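# Drying Time of Household Sponges in Three Resting Positions

Materials Lab, Kotstead College. Submitted July 12, 2018
Selma Begović, Boris Ionescu, Mirjana Ivanov

## 1. Purpose

A kitchen sponge spends most of its life at rest. How it rests affects how long it holds water, and a sponge that stays damp overnight tends to smell sooner than one that does not. We measured the water lost by sponges left flat, on their long edge, and on end, in still indoor air.

We did not measure bacteria. The college lab is not equipped for it, and smell alone was judged too subjective to report as a result.

## 2. Materials

Two kinds of sponge were bought in Harotden: a plain cellulose block sold under the name Telell, and a polyurethane foam block with a bonded scouring layer, sold as Từ. Both were rinsed in tap water before first use to remove the softening agent that keeps them pliable in the pack. Skipping this step gave unstable weights in our trial run, and those readings were thrown out.

Other equipment:

- kitchen scale, readable to the gram
- glass plate, used as the resting surface
- thermometer and dial hygrometer
- measuring jug
- plastic tub, for soaking

## 3. Method

Each sponge was soaked until it stopped taking up water, lifted by one corner, and allowed to drip for 10 seconds. It was then pressed once under a flat weight. Hand wringing was tried first and dropped, as the three of us squeezed with very different force.

The pressed sponge was weighed and more water was added from the jug until it held 100 grams. It was then set on the glass in one of the three positions. Weight was read every hour for 8 hours. Windows were kept shut and the heating was off. Each combination of sponge and position was repeated 5 times, and the order was drawn from a hat to spread out any effect of the weather.

Sponges with a scouring layer were laid foam side up in the flat position. We did not test them the other way.

## 4. Storage and Air Exposure

The surface that matters is the surface open to air. A block lying flat covers one of its two largest faces. On its long edge it covers a much smaller one, and both large faces are free. In a row the gain depends on spacing: where two blocks touch, the shared faces lose very little water, and the row behaves more like one thick block.

A solid shelf also blocks air from beneath, and side walls slow its movement near the ends. Wire racks avoid the first problem but drip on whatever is stored under them.

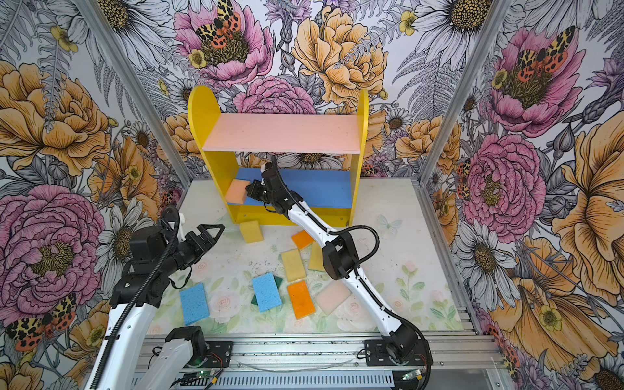
Sponges on the mat, shelf unit behind.
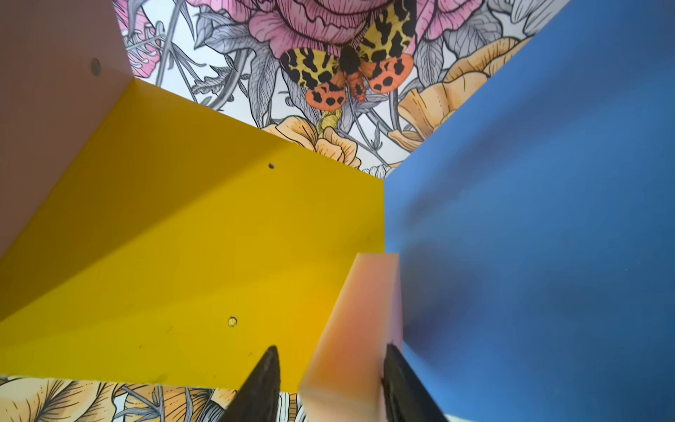

Inside corner, yellow panel against blue.
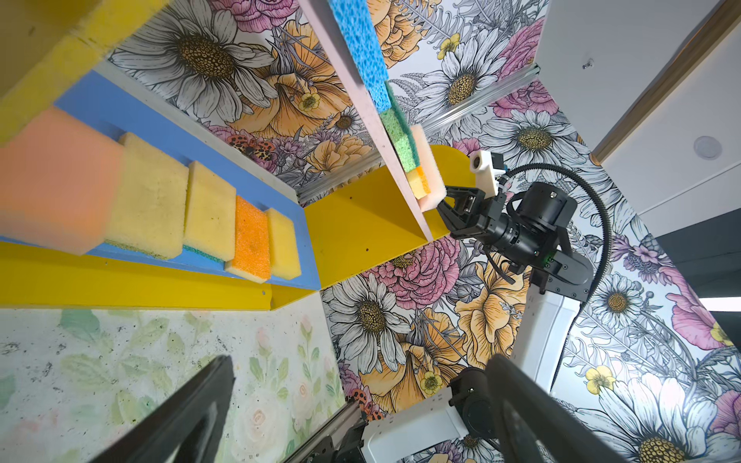
Row of sponges on the blue strip, two with a visible scouring layer.

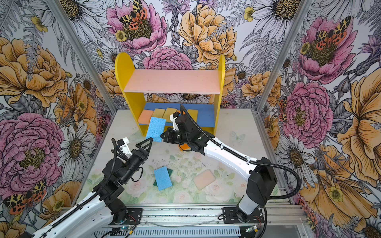 Angharad Lewis, reading the draft, objected that a row of touching sponges is a poor model for most kitchens, where there is one sponge and it sits by the faucet. In her view the wet ledge of the sink matters more than neighbors do, and a report that leaves out standing water will underestimate drying time for everyone who keeps a sponge there. We accept the point. A wetted plate was not part of the plan and could not be added in the time left.

## 5. Results

Flat sponges dried slowest in both materials. The underside stayed visibly dark after the top had gone pale, and a ring of moisture was left on the glass when the block was lifted.

The on-edge and on-end positions were close to each other. On end was slightly faster for the cellulose, but the blocks were hard to keep upright while full and fell over in several runs. Fallen runs were repeated from the start.

Foam lost its water faster than cellulose in every position. In the flat cellulose runs, more than 10 grams of water was still held at the last reading. The scouring layer seemed to hold water along the bond line - we could feel it, but the scale could not separate it from the rest.

## 6. Sources of Error

- Humidity was recorded but not controlled. One damp morning produced a full set of slow readings, and these are kept in the averages.
- Lifting a sponge to weigh it exposes the covered face for a few seconds each hour. This favors the flat position, so the true difference may be larger than reported.
- Cellulose swells as it takes up water. Its open area is therefore not constant during a run, and we used the dry dimensions throughout.
- The same blocks were reused. Dragica Todorova suggested fresh ones for each run, but the budget did not cover it.

## 7. Further Work

The test should be repeated in October, when indoor air in Harotden is different and the heating is on. A wetted plate should be added as a fourth condition. Spacing within a row also needs its own series, starting from blocks in full contact and opening the gap in equal steps until the end blocks and the middle blocks dry at the same rate.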